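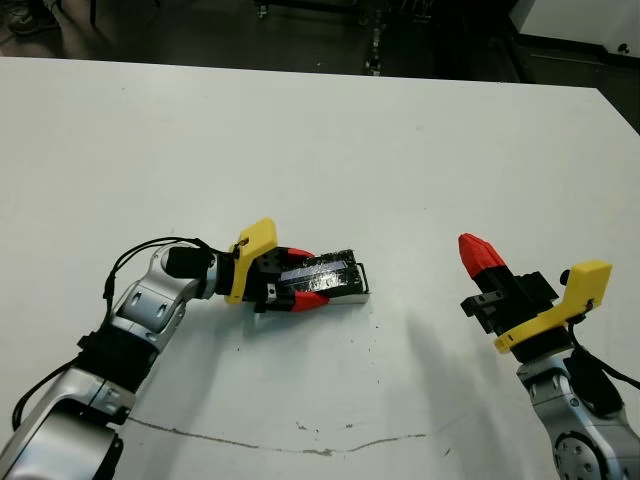 ## Handover grasps: does the second arm need its own view?

**hongmei_lu** – 4 November 2022

Hi all, I promised Ubaldo I'd write up the October runs, so settle in, it got long (sorry!). We trained the two-arm policy on 1000 demonstrations at Stokgate, then on 2000, with the same head view both times. Going in, I was sure the bigger set would fix the handover. It helped the first grasp a lot, but the second arm still closes early, and that's the part we all care about. Out of 177 test handovers on the bigger set, 50 failed that way.

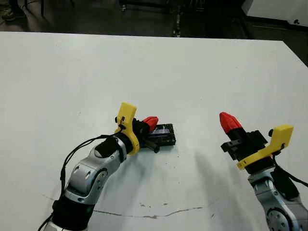 *Black box-like object in the left gripper, right gripper still open to the task.*

**ucarbone**

Lovely write-up, Hongmei, thank you for doing it properly. I'd still blame the data before the view, though. Our demonstrators at Tolgate all start the right arm moving before the left has settled, and the policy copies them faithfully, bless it.

**sanne_s**

I have to disagree a bit, Ubaldo. We re-recorded with a strict pause at Ullwood and the early closing went down, yes, but it didn't go away. Those red fingertips hide the near edge of the part from the head view at some angles, and I think the policy is guessing the depth. A wrist view would settle it.

**tianyou.cai**

Did you keep the glossy parts in the test set? Ours gave us terrible trouble with reflections.

**hongmei_lu**

Kept them in, Tianyou! I can split the results by surface if that's useful – give me a few days.

**husnu_e**

Please do. And could you post the gripper timing as well as the success rate? I'm with Sanne on the view, but I'd like to see the delays first.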